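To: closano-planning list
From: Gwendolyn Villanueva
Subject: Re: Head camera tilt and the reachability map in Closano

Dear colleagues,

I am replying to Tadeusz's message on behalf of the planning group. The relevant portion is quoted so that members who joined the list recently can follow the discussion.

> Tadeusz Jakubowski wrote:
>
> The nightly regression on the kitchen set finished with four failures in 100 episodes. All four are rejections by the planner before any motion is issued. The log reports "target outside workspace" for objects on the counter which the left arm should be able to reach. I have re-run them against the previous release of the Zernex bridge and the rejections disappear.
>
> My suspicion is the camera extrinsics. The bridge now reports head roll in the torso frame, while the perception node continues to treat it as a world-frame value. With the view rolled as far as it is in the kitchen set, the counter plane is fitted at the wrong angle and everything on the granite is shifted toward the floor. Could the planning group confirm before I open a ticket against perception?

We confirm the finding. The plane fit is performed correctly on the depth data, but the gravity vector supplied to it is rotated twice. The kitchen set is an unforgiving case: the counter runs diagonally through the view, the wall and the sofa slant with it, and very little in the rendered output remains parallel to an image axis. In the sets with a level camera the second rotation is the identity and the fault cannot be observed. 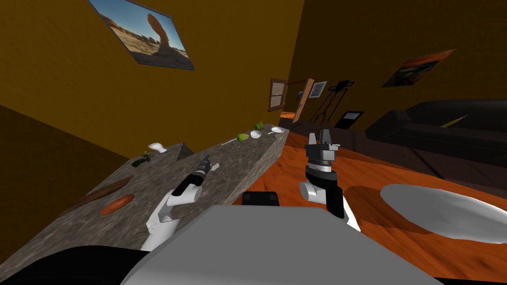 The second consequence concerns the idle arm. The planner keeps the right arm parked while the left arm works the counter, and the parked posture is checked against the same plane. When the plane is misplaced, the self-clearance test is evaluated against a surface that does not exist, and the planner may refuse a left-arm trajectory for reasons that have nothing to do with the left arm. Two of the four rejections fall into this category. We would ask that the rejection message name the arm and the constraint concerned, as the present wording sent both groups to the wrong module.

We propose the following order of work.

1. The Zernex bridge will publish the frame identifier together with the head orientation. Consumers must read it and must not assume a default.

2. Perception will remove its own roll correction. A test will compare the fitted counter normal with the simulator's ground truth and fail on any difference greater than the existing tolerance.

3. Planning will rebuild the reachability map. The current map holds 2,519 cells, and the rebuild should be run at the Stotville site, where the licence for the batch renderer is held.

4. Twenty episodes involving a held tool will be added to the nightly run. A long object in the gripper changes the collision geometry considerably, and our present coverage is drawn almost entirely from empty-gripper approaches.

On the last item, the attached-body model requires attention. At present the tool is represented by a single box aligned with the wrist. For an object held low across the counter, this box intersects the stone under quite small errors in the plane, and the planner reports a collision at the start state. The Ionescu branch replaces the box with a capsule along the tool's long axis. We favour merging it once the frame correction has been made, so that the two effects can be assessed separately.
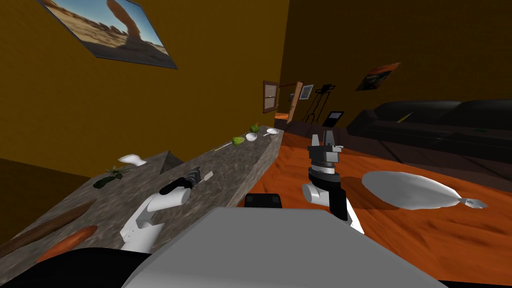
Stotville, Jul 26, 2026

Addendum to the above, following discussion with Tadeusz.

The merge of the Ionescu branch is deferred to the October release. The frame correction will proceed immediately and will be applied to the current release as a patch. Groups that maintain their own copy of the perception node are asked to search for any local roll correction and to remove it when they take the patch — leaving it in place will reintroduce the fault without a warning.

Recorded episodes need not be regenerated. The stored joint states and rendered views are unaffected; only the derived plane and the reachability labels are to be recomputed. Please direct objections to the list and not to individual members.

Yours sincerely,

Gwendolyn Villanueva
for the planning group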